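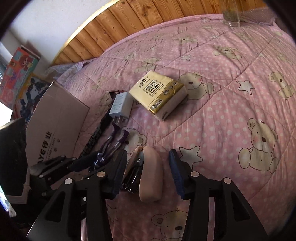
Opened by Setareh Babaei | 2024-12-18 | Status: Resolved | Assigned to: Usha Achari

Subject: Summit transcripts showing the wrong speaker in the archive

Hi Usha! First off, the new diplomacy archive is a joy to use and I've been telling everyone on the foreign desk about it. I did run into something odd this morning, though. I was pulling quotes from the November border talks at Ukwood, and the closing press conference has the two foreign ministers swapped. Minister Schouten's answer on the customs fee is filed under Minister Tretine, and the other way around. That's a big deal for us, as they disagree on nearly every point of it!

Steps I took:
Searched "customs fee" with the Ukwood filter on. Got 306 passages.
Opened the closing press conference. Names are right for the opening statements and wrong from passage 74 on.
Signed out, cleared the cache, tried a second browser. Same thing.
Checked the audio. The audio is fine, so it's only the labels.

Usha Achari replied:
Oh, great catch, and thank you for giving me the passage number, that saved me a lot of digging! I can see it on my side too. Passage 74 is where the interpreter comes in for the Kestska delegation. The import tool reads her as a new speaker and then hands the next name in the list to whoever talks after her. Does it happen in the joint session as well?

Setareh Babaei replied:
Just looked. The joint session is clean, but both of the bilateral meetings have it. So that's 2 more, plus the press conference. I haven't checked the signing ceremony yet.

Usha Achari replied:
Signing ceremony has it too, so 4 recordings in all. I've added the interpreter to the speaker list as her own entry and I'm running the import again on those four. Please hold off on quoting from them until I write back.

Usha Achari replied:
Done! The names now match the audio in all four. One thing to know: saved links to single passages in those recordings will open at the top of the page, and you'll need to save them again.

Setareh Babaei replied:
Beautiful, it works! I listened to the whole customs fee exchange with the text open and every name lines up. It's a terrific exchange, too, they really go at it over who pays. I'm saving my links again now. Could the interpreter entry be added for the next round of talks before the recordings go in?

Usha Achari replied:
Yes, already on the setup list for the next round. Closing this one.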